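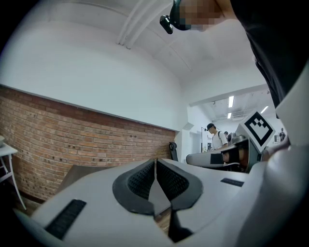
Brown boards and a white ceiling in the old Costigan building, Sketlow

I went to Sketlow to look at a floor. I realise how that sounds, but I'd been hearing about the boards in the old Costigan building for months and I wanted to walk on them myself, ideally in my socks (I was allowed, and it was August, so no hardship).

They are glorious. There are grey ones and tan ones and several sorts of brown, laid in long runs with no attempt to match, and the eye never quite settles on a pattern. Olaia Figueroa bought them as one enormous muddled lot from a dealer two valleys over. The invoice said 2219 pieces. She and her brother-in-law sorted them by width in the yard and then gave up sorting them by anything else.

"I had a plan for the colours," she told me. "Dark by the wall, paler as you came out. It lasted until lunch on the first morning, and then we just picked up whatever was next."

It took them six weeks, mostly on their knees. I'm so glad the plan went. A graded floor would have looked like a showroom, and what she has looks as though it has been there since the bricks.

Ah, the bricks! The wall is red-brown with pale mortar, and there are darker, weathered patches that a tidier owner would have scrubbed or painted over. Olaia tried a wire brush on a bit behind the door, hated it, and put the brush away. White paint went on the ceiling instead. She wanted all the daylight she could get sent back down again, and by four in the afternoon you can see why, when the sun comes in low and the whole wall warms up.
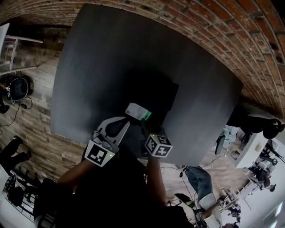 The furniture took longer to get right. At first there was a long oak table, which everyone admired and which swallowed the place whole. It went to her cousin. The replacement is a Dresberg, square and charcoal grey, and I'll admit I wouldn't have chosen it from a catalogue. Against brick it's wonderful. Small pale things look crisp on it, even a little white box with printing on the top, and being square it can be turned any way you fancy. Olaia likes it at an angle to the boards. I moved a chair round three sides of it and liked all of them.

The chairs are white, slatted in the frame and thin in the leg, and light enough to lift with one hand. She found them through Prallell, a second-hand shop near the station, and paid less for the lot than I spent on my train.

I asked what was left to do and got a long answer involving skirting boards. She has eight lengths of the old timber stacked under the stairs and can't decide whether to use them or keep them for repairs. My vote was for keeping them. Her brother-in-law wants a shelf.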